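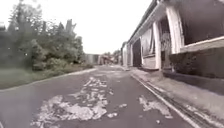 Pluster Cold Patch, the bag kind. Review after using it on our lane

Posted 2022-05-05 by Belmiro Bragança

Quick one, I've got more bags to haul before lunch. Short version: good stuff, heavy, smells, bag is terrible. Would buy again.

Background. Hollis is a private lane so the city won't touch it. Over 700 feet of old asphalt, top layer flaking off all over the place, and it's on us to keep it going. Contractor quote for resurfacing made everybody go quiet. So patching it is. I used Drosonetti last time because it was on sale and by October half of it was in the gutter. Wanted something better.

What you get: black crumbly mix in a plastic bag. No heating, no mixing. Sweep the spot, pour, rake it level with a bit extra on top, tamp, done. You can drive on it right away, which was the big thing for me. We only have the one way in and people get cranky.

Pouring. Fine if the bag's been sitting somewhere warm. Left one in the shed overnight and it came out as a brick, had to beat it with the back of a shovel. Keep them in the sun or in the car. Actually not the car. The smell stays.

Tamping. Do NOT skip this. I used a Baek hand tamper, the square one, nothing fancy, handle's a little short for me but it hits flat. First hole I just stomped on it with boots and drove over it, and it rutted by the next day. Second hole I tamped in thin layers and it's like a rock. Same bag, same afternoon. So if you see bad reviews saying it never hardens, ask them how they packed it.

Depth is where I'd be careful. It likes a real hole with sides. Where the surface is just worn thin and there's nothing for it to grab, it crumbles out at the edges. I tried feathering it over a shallow bit and got black gravel on my shoes for a week. For shallow stuff you want to chip the spot down first so there's an edge, or use a different product. The label sort of says this, in tiny print on the back. Should be on the front in big letters. 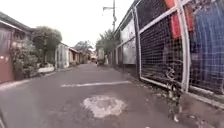 Color match is so-so, and I know some people care. Pluster goes down very black. Old asphalt is gray, so a fresh patch stands out a mile. It fades with sun and dust but give it a season. On our stretch I don't much mind, the road's already all different shades, and there's that pale ragged blotch on the near side of the old white line that catches your eye more than any black patch would. That one's on my list. Stay off the painted lines if yours still matter to you. Ours is chipped and faded enough that a smudge won't hurt it, but the binder does stain paint and I don't know what takes it off. Concrete too. Lay a board along the curb if you're working close, I forgot and there's a lovely handprint there now.

Coverage: less than you think. The bag gives a number for square footage and it's very optimisitc. Buy 2 bags for any hole you think needs one. Leftovers keep OK if you fold the bag over and tape it. Mine was still workable a month later, just stiffer.

The bag itself, ugh. Thin plastic, no handles, splits at the corner if you drag it. Lost a good scoop on the walkway. Drosonetti's bag is way better, annoyingly, it's the only thing about it that is. If Pluster put their mix in that bag I'd have nothing to complain about.

Cleanup: cooking oil on the rake and tamper before you start, wipe after. Gloves you don't like. Old pants. Dont wear the good shoes to "just do a quick one," ask me how I know.

Water: we've had plenty of rain on the tamped ones and no puddling that I can see, edges still tight. I did brush the dust out of the holes first, properly, with a stiff broom. The instructions say damp is OK. I waited for dry anyway.

3 winters would make me really happy. I'll update if it lets go before that.

Four stars. Star off for the bag.

Edit: someone asked about trucks. The garbage truck goes over the deep one every week, no dent so far. Neighbor wants to order a pallet (1,000 pounds!) and split it. Not opening that shed door to that smell, he can keep it at his place.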